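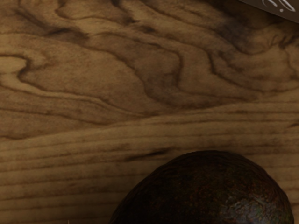
Oiling a Kitchen Table

Most oiled tables need a fresh coat when water stops beading on them. Put a teaspoon of water in the spot where people eat and leave it for a few minutes. If it soaks in and leaves a dark patch, the table is ready.

Clear everything off and wipe the top with a damp cloth and a drop of dish soap. Dry it right away with a towel, then leave it overnight. I usually do this on a Sunday, after supper, and oil the next evening.

Sand lightly with 240 grit, always along the grain. Where the grain swirls, pick the direction the boards run and stick with it. Go easy near the edges – veneer is thin there and you can go through it in a few strokes. Vacuum the dust, then wipe with a cloth dampened with mineral spirits. 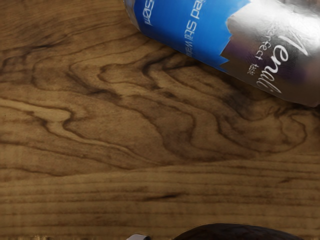

For oil I have used Rodness table oil since 2007. Stevotholm makes a cheaper one that works fine but smells stronger, so open a window. Pour a little onto a lint-free rag and rub it in. Wait 12 minutes and wipe off everything the wood hasn't taken. If you leave it longer it gets sticky and you will be scrubbing it with more oil to loosen it.

Do 2 thin coats a day apart. Keep hot dishes and wet glasses off for a week.

White rings: try a dab of petroleum jelly, leave it overnight, wipe it off. Old rings may need sanding.

Candle wax: harden it with ice in a plastic bag and lift it with an old bank card.

Ink: blot it, don't rub. Most of it will stay.

Oily rags can catch fire on their own. Spread them flat outdoors to dry, away from anything that burns, or put them in a metal can of water with a lid.

This site uses cookies to remember your settings. Accept | Manage

Comments (3)

dukcombe_attic: Does this work on a table that was varnished before?

Reply from site: No, the oil can't get through varnish. You would have to strip it first.

plainpine29: Got the petroleum jelly trick to work on a ring from August. Took two nights.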